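Subject: Re: How many goes at one garment before you swap it?

On Tuesday, November 16, 2021, Esis list member wrote:

> We've got 400 examples of towels and the policy is
> lovely on towels. Give it anything with legs and it
> goes to bits. Is it worth collecting on real clothes in
> real homes, or do we just get more towels in more
> colours? Also, do you flatten things first?

Oh, please do the clothes! We went through exactly this at Puris in June, and I've been meaning to write it up for the list ever since, so you're getting the rambling version.

Our towel set was all done on a lab bench with a nice plain top, and I think that did us more harm than the towels themselves. So for the Utetel set we've been going into bedrooms and working on whatever's there, with the hand-held grippers, one in each hand. We're at 341 kept examples now, mostly shorts and T-shirts.

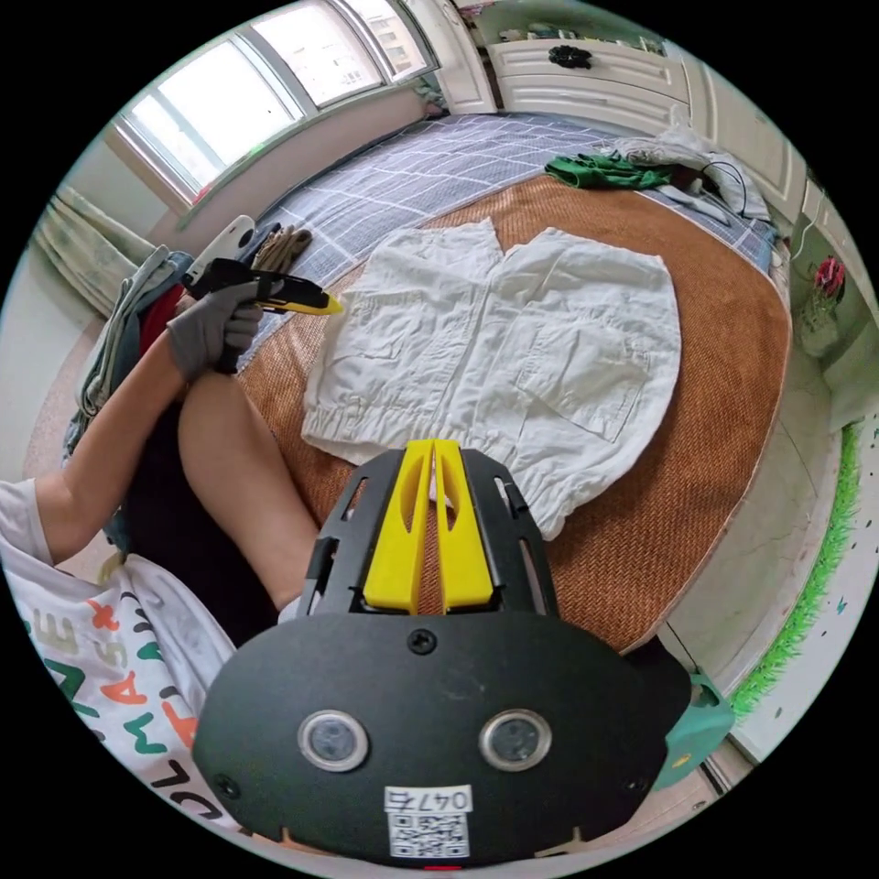

On flattening first, my answer is yes for some and no for others, and write down which is which. If every example starts tidy, the policy never learns what to do with a heap, but if they all start as a heap you spend the whole afternoon untangling and get hardly any folding out of it. I like a start where the legs are open and the hem and pocket are easy to see, as with the white shorts on the mat, but the creases are left in. Please don't iron anything! A thin wrinkled cotton is far more use to you than something crisp, and the weave of a mat underneath gives it a background it won't have met on your bench.

The other half of the starts we do from a pinch and a drop, wherever it lands.
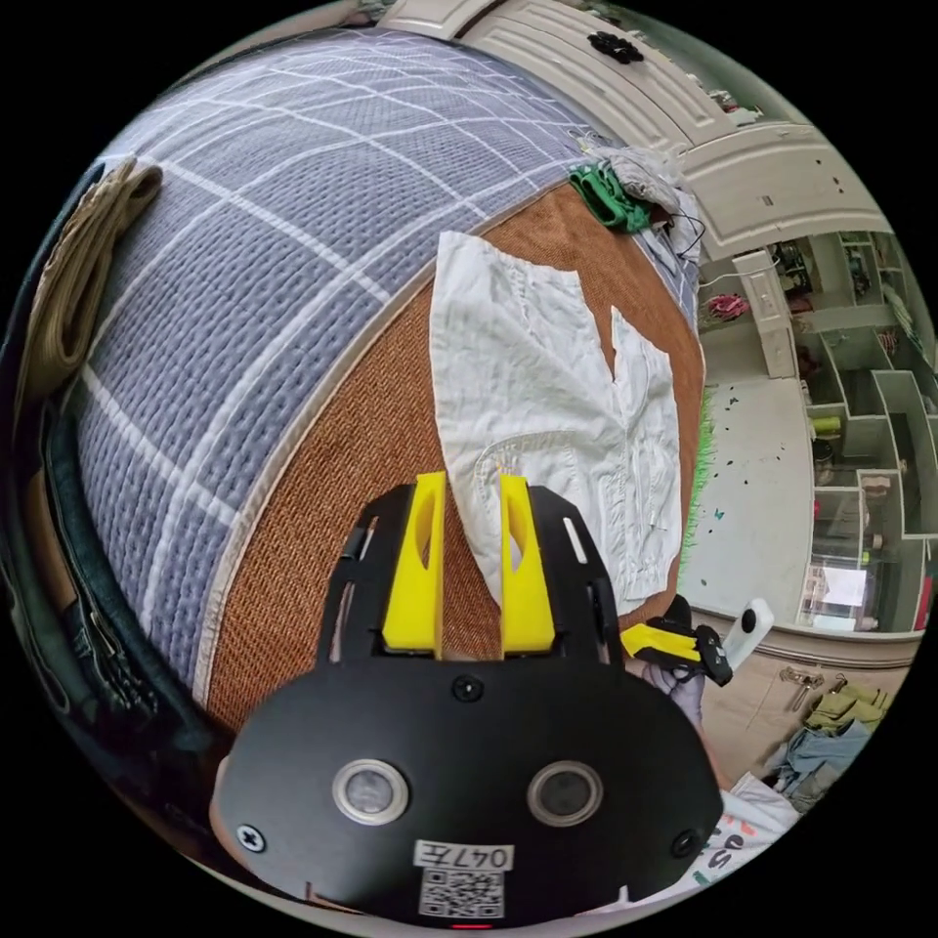 As for how many goes, we swap after 9. Past that I found I was doing the same fold in the same rhythm every time, and you could see it in the wrist tracks when we plotted them. Eynon's script is good for spotting this (it's in the shared folder, ask me if you can't get in). I'd also turn the garment round between goes, which sounds obvious, but I forgot for most of a morning.

The bit we still get wrong is the second hand. With 2 grippers on one piece of cloth it's very tempting to let one of them sit idle, and then the model learns to sit idle too.
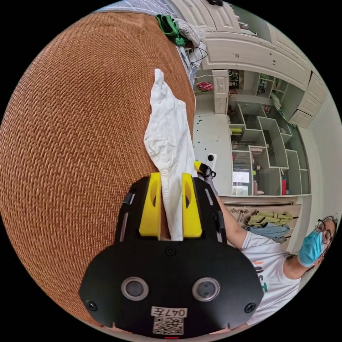

White cloth pinched in one gripper, with the tip of the second coming in from the right.

We've started tagging every stretch where both are touching the cloth, and I'd love to hear if anyone has a quicker way than doing it by eye. Do you keep the fumbled grabs in, by the way? We do, as long as the person recovers, but I know some of you bin them.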